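Equipment Review: Plurine Hand-Held Gripper Kit
Reviewed by Neville Fairclough, Equipment Evaluation Office
June 29, 2023

The Plurine kit is sold by Clorano to laboratories and training departments that wish to record manual tasks for later use in robot programming. The operator holds the unit by hand, opens and closes the fingers, and a camera on the tool records each attempt. No robot arm is required at the recording stage. This office purchased one kit at the standard price and received no support from the vendor beyond what any customer would receive.

Contents and Setup

The kit arrives in a single case with the gripper, a charging lead, a set of spare finger pads and a printed guide of 35 pages. Assembly took one member of staff less than an hour. The guide is clear on mounting and calibration but says very little about file storage, and two of its diagrams refer to a bracket from an earlier version of the product. Clorano's support desk supplied corrected pages on request.

Calibration must be repeated whenever the finger pads are changed. The procedure is short, although the software gives no warning if it has been skipped. We lost one morning of recordings in this way and now keep a signed calibration sheet with the case.

Handling

The grip is comfortable for the first part of a session. After that, the weight of the forward section becomes noticeable, and operators with smaller hands reported strain at the wrist. Siobhán Nic Giolla, who carried out most of the recordings, recommends a change of operator every 35 minutes. We have adopted that limit.

The fingers open and close evenly and stay level with each other. The pads held boxes, trays and folded cloth well. They were less suited to thin items lying flat, such as cards and small lids, which had to be moved to the edge of the table before they could be picked up. The Dredano kit we tested in January did better on this point, but its fingers did not close squarely and it was withdrawn from use.

Test Program

The program consisted of 1,000 recorded attempts, of which 500 involved trays and shallow containers. These are awkward objects for any two-finger tool. The walls are low, the base is wide, and the operator must decide early whether to approach from the long side or the short one.

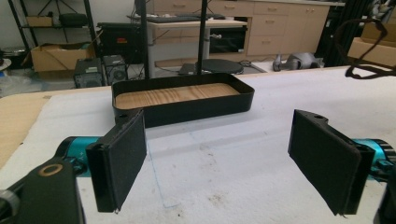
Tray task, long side facing the operator, fingers open.

Approaches to the long side gave the operator a better view of both walls. Lifting from one wall caused the tray to tilt, and a slow, low lift was needed to keep it under control. The recordings themselves were sharp and complete in nearly all cases -- the few failures followed a loose cable connection, which has been reported to the vendor.

Service and Warranty

Clorano offers repair through its agent, Ó Dubhghaill. One charging lead was replaced under warranty and arrived in 5 working days. Replacement pads are sold only in full sets, which raises the running cost for a department that wears down one side faster than the other.

Recommendation

The kit is approved for purchase by departments with a regular need for recorded handling tasks. Departments intending to work mainly with thin or flat items should request a trial unit first. Purchasers are advised to order a second set of pads with the kit and to ask for the corrected guide pages at the time of order.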